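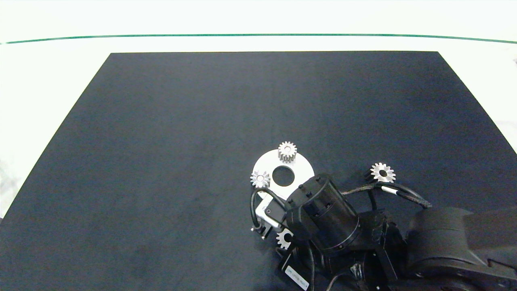 ### 3.2 Wear in the Tanonitz clock train

The tower clock at Tanonitz was stopped for 74 years before Bošković had it running again. We examined 6 gears from the going train and compared them with the repair notes kept by Popescu. Three had been recut at least once, and the notes give no date for the work.

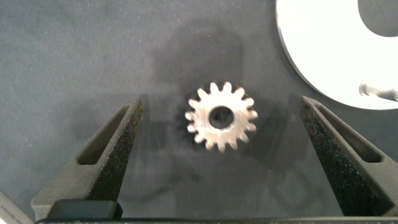
Tooth wear in the train was uneven. On two of the recut gears the flanks facing the drive were worn almost to the root — the opposite flanks still carried file marks. Atanasov (personal communication) puts this down to poor oil in winter. All the gears are of the plain spur type, with short, squared-off teeth around a round central bore (Figure 2), and bore wear was measured separately.

**Figure 2.** Small metal spur gear, lying flat.

Bore wear did not follow tooth wear. The largest bore was on a gear with sound teeth, and Vukadinović found the same at Jetilthorpe.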